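Print this page | E-mail this page

Shared workshop members build hand-held grippers for small objects

Members of the Brivthorpe shared workshop have finished a pair of hand-held grippers, built over 30 evenings as part of the Pliltevach project.

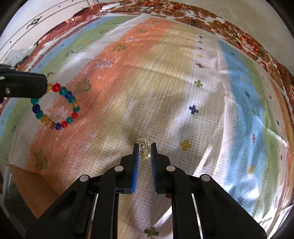

Pliltevach began in April with parts supplied by Ehlers. The main gripper has two fingers lined with blue textured pads, and the black arms turn on silver rivets. Beaded bracelets are among the test objects – they sag and roll, and a slack grip drops them. Parts for the build cost £447.

"The linkages took us 4 attempts," said Elfriede Hofstetter, who leads the build.

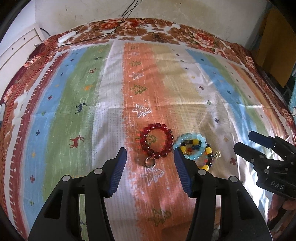

The group will next make a spare set of fingers and publish its drawings. The workshop on Skerklow Lane is open to visitors on Wednesday evenings.

We use cookies to improve this site. Accept | Settings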